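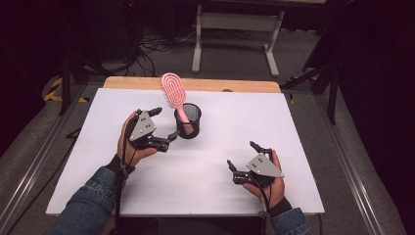

Frequently asked questions about the Mirno and Dufour case

I receive many letters about the civil case between the band Mirno and the perfume house Dufour, and the same questions come back. On this page I collected the answers. I am not a lawyer. I write about music and entertainment for Flaltent, and I have followed this case from the day the complaint was filed. If you need advice for your own contract, please speak with an attorney in your state.

Chrysanthi Tzavaras

THE CASE

What is the case about?

Mirno recorded a song called "Sisto" for their second album. Dufour later sold a perfume with the same name, and the television commercial for it had a melody which the band considers to be theirs. The band asks the court for money and for an order that stops the commercial. Dufour answers that the name was chosen by their own people before the album came out, and that the melody was written by a composer they hired.

Is it a criminal case?

No. It is a civil case between two private parties. Nobody can go to prison as a result of it. I know that some headlines used the word "guilty," and this word has no place here. In a civil case the jury can find that a party is liable, or is not liable.

Does the band say that somebody lied about them?

Many readers ask this after the interview in which the singer said she was "insulted." There was a defamation claim in the first version of the complaint, about a remark made by a Dufour manager on a radio show. It was withdrawn in March. What remains is copyright, and the use of the name.

Can a song title belong to somebody?

In general, a title alone is not protected by copyright in the United States. It is too short. Sometimes a title can work like a trademark, if the public connects it strongly with one source. This is what the band tries to show with "Sisto." The part about the melody is a separate question and it follows separate rules, so it is possible that one side wins on the name and loses on the music.

How do you compare two melodies in a courtroom?

Each side brings a musicologist. They write the two melodies on paper, often moved to the same key so that it is easier to see where the notes agree. Then they discuss how common these notes are in older songs. Here the argument is mostly over the opening phrase, which is 16 notes in the version of the band. The expert for Dufour says that a similar line can be found in old wedding dances. The expert for the band says that the rhythm makes it different from all of them.

Was the commercial taken off television?

For now, yes. Dufour stopped showing it while the case goes on, and they say this was their own choice and does not mean they admit anything. The perfume is still sold in stores under the same name.

THE TRIAL

Who decides, the judge or the jury?

Both, on different things. The jury decides about the facts, for example whether the composer heard the song before he wrote his music. The judge decides about the law and which evidence the jury is allowed to hear. The order to stop the commercial, if there is one, also comes from the judge.

How many witnesses will there be?

The last list I have seen has seven names for the band and three for Dufour. Lists change. A witness can be on the list and never be called, usually when another person already said the same thing, or when the lawyers reach an agreement about a document.

Will the singer testify?

Her name is on the list. Her lawyers did not say on which day. I ask you kindly not to send me messages with this question in the morning, as I learn it at the same moment as everybody else in the room.

Why do the lawyers stop and talk quietly with the judge?

This is called a sidebar. They discuss something that the jury should not hear, most often an objection. In some courtrooms a noise is played during it so that the words cannot be understood. You did not miss anything, and I cannot hear it either.

What does "sustained" mean? And "overruled"?

When a lawyer objects to a question, the judge can agree or disagree. "Sustained" means the judge agrees with the objection and the witness should not answer. "Overruled" means the witness can answer. I mixed them up myself in one of my first reports, and a reader from Ohio corrected me very politely.

Can the two sides still settle?

Yes, until the verdict and even after it. Many disputes about songs end with a private agreement, and then we usually don't learn the amount. There was one day of mediation before the trial and it ended with no result.
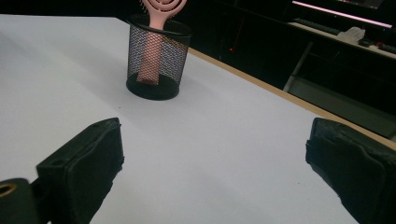
FOLLOWING THE CASE

Is there a live video?

No. Cameras are not allowed in this courtroom, and phones must be off. If you found a video with the title "Mirno trial live," it is somebody talking over old concert footage.

Can I go and watch?

The trial is open to the public. You need to pass through security, so come early - the doors open at 8:30 a.m. and the seats for visitors go fast on days with well-known witnesses. You can leave during a break, but please do not stand up in the middle of testimony. T-shirts of the band were a problem on the first morning. The judge asked people to cover them, and I think it is wiser to leave yours at home.

Where can I read the documents?

The complaint and the answer of Dufour are public, and you can get them from the clerk of the court. There is a fee for copies. The deposition of the composer is 368 pages with the exhibits, and parts of it are blacked out to protect business information. If you want to begin with something shorter, read the pretrial order. It tells in plain words what the parties agree on and what they don't.

When do you publish your reports?

In the evening, after court is finished. I make notes by hand in the room and I type them later, then I check all quotations against the notes one more time. When I am not sure of the exact words, I do not use quotation marks. On days without court there is no report.

Do you take a side?

I try not to. I own both albums of Mirno, and I reviewed the second one for Flaltent before there was any dispute. You can find this review in the archive (it is a mixed one). I never received money or products from Dufour. If you see a sentence in my reports which seems unfair to one of the parties, write to me and tell me which sentence it is. A general message that I am "bought" is difficult to answer.

Why did you remove my comment?

Comments are closed under reports that mention the family of a witness. Under the other reports I remove home addresses, private photos, and threats. Criticism of the band, the company, the lawyers or me can stay. If your comment disappeared and it was none of these things, it was maybe caught by the spam filter - this happens with comments that have more than one link in them.

May I translate your reports?

Yes, with my name and a link to the original. Please translate the whole text and keep the corrections at the bottom. The Spanish and Greek versions are already made by readers, so ask me first if you want to work on one of these two.

What happens after the verdict?

The losing side can ask the judge for a new trial or for a different amount, and after that it can appeal. An appeal takes many months, often more than a year. The court of appeals does not hear the witnesses again. It reads the record and looks for mistakes in how the law was used. I will continue to write when something is filed, only less often.

My question is not on this page.

Send it through the contact form and put the word "FAQ" in the subject line. I add new answers at the end of the section where they belong. Questions about tickets for the autumn tour should go to the band's own website, I have no information about them.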